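Foro › Casa y reformas › Pintura y suelos

Tema: ¿Moqueta oscura con paredes blanco roto? Ayuda que me lío

rocio_cuadros
Buenas a todos, soy Rocío Cuadros y escribo porque llevo desde diciembre dándole vueltas al despacho y ya no sé ni lo que me gusta. Son 14 metros, orientación norte, techo bajo y una ventana que da a un patio. Las paredes las quiero en blanco roto y para el suelo me han presupuestado moqueta gris marengo, la Buvside de pelo corto, 1.644 euros colocada con el rodapié incluido. A mi madre le parece de oficina de seguros. A mí me encanta pero me da miedo que se quede todo como una cueva. ¿Alguien la tiene?

tarima_o_nada
Moqueta en 2 palabras: ácaros y arrepentimiento. Por ese dinero pones un laminado decente y te sobra para una alfombra, que además la sacas al balcón y la sacudes. Lo digo con cariño, ¿eh?

Nuria76
Pues yo la tengo en el dormitorio desde hace cinco años y no la cambio por nada. Vivo en un primero encima de un garaje y el frío que subía por las baldosas era tremendo. Aspiro dos veces por semana y listo. Eso sí, oscura oscura se ve TODO: pelusas, pelos de la gata, las migas del desayuno... Si tienes animales piénsatelo.

rocio_cuadros
Sin animales, Nuria, solo un marido que come galletas delante del ordenador. ¿La tuya de qué color es?

Nuria76
Gris topo, un tono medio. Me la trajeron de Ruvcombe, que tienen muestrario y te prestan los retales el fin de semana. Pídelos antes de firmar nada, de verdad, porque en la tienda con los focos me parecía beige y en casa era otra cosa.

brocha_gorda
El suelo oscuro no achica tanto como dice la gente, lo que achica es cortar la pared en colores. Yo pintaría paredes y techo del mismo blanco roto y el rodapié también, sin contraste. Y mate, por favor, que con la luz del norte el satinado saca todos los parches de masilla. Yo usé Skollon mate, cubrió en dos manos y no salpica casi nada.

tarima_o_nada
Skollon mate y a los tres meses tienes la pared llena de dedos, porque eso no hay quien lo frote. En mi pasillo tuve que repintar entero.

brocha_gorda
Un pasillo con niños y un despacho no son lo mismo, hombre. Y la gama lavable existe, aunque cueste más.

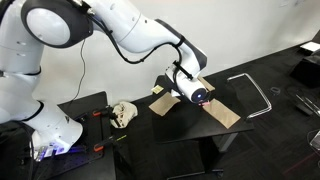 pelo_corto
Yo estuve en las mismas que tú, Rocío, y acabé con moqueta oscura y pared clara, así que voto a favor sin dudarlo. Lo que más me costó fue el encuentro entre las dos cosas, que si no lleva un remate curioso queda fatal por mucho que te gastes. Con la foto te haces una idea de la combinación: ese gris carbón del suelo contra el blanco roto liso de la pared del fondo, que es un contraste fuerte pero a mí me resulta tranquilo. Si lo ves demasiado duro, baja un tono la moqueta y deja la pared como está.

rocio_cuadros
Ay, pues me gusta mucho!! Se la he enseñado a mi madre y ha dicho «bueno», que viniendo de ella es casi un aplauso.

tarima_o_nada
A mí me sigue pareciendo frío. Pero vamos, que la que va a estar ahí metida ocho horas eres tú.

Nuria76
Pregunta también por la base, que en mi presupuesto venía aparte y casi me da algo. La mía es una Sikder de espuma y se nota una barbaridad al pisar descalza.

rocio_cuadros
Anotado lo de la base, porque en el papel no pone nada. El viernes voy a por los retales y os cuento. Lo de pintar el techo igual que las paredes no se me había ocurrido, ¿el rodapié lo pinto antes de colocarlo o después?

brocha_gorda
Antes, y luego un repaso cuando esté puesto.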